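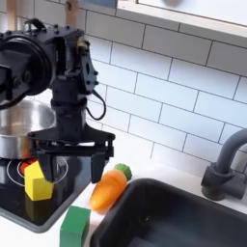

Page last modified in November, 14:30

Search the archive Go All lists

Subject: Re: open-gripper resets on the toy kitchen tasks
From: Citlali Beltrán

Aigars Šimkus wrote:
> The Rudier policy stalls above the counter with the fingers open.
> Is this a grasp failure or a target selection failure? The numbers
> you posted don't separate the two.

Target selection, as far as I can tell. I reran the carrot task from the start pose in the attached still: fingers apart, one beside the yellow block, the other near the carrot. The pot and both blocks stayed in as distractors.

30 trials per condition. With the original instruction encoder, the predicted grasp point drifted between the yellow block and the carrot until timeout. With the Kimine relabeling (each demo gets 2 extra paraphrases that name the object) it settled within 3 action chunks in most trials. Once it settled, the grasp itself was rarely the problem.

Two caveats. The carrot always started between the stovetop and the sink, so position may be doing some of the work. I also haven't tried the Msimang checkpoint, which was trained with a different chunk length.

Configs are in the Hovon repo under eval/kitchen. Can you send me your timeout setting?

Citlali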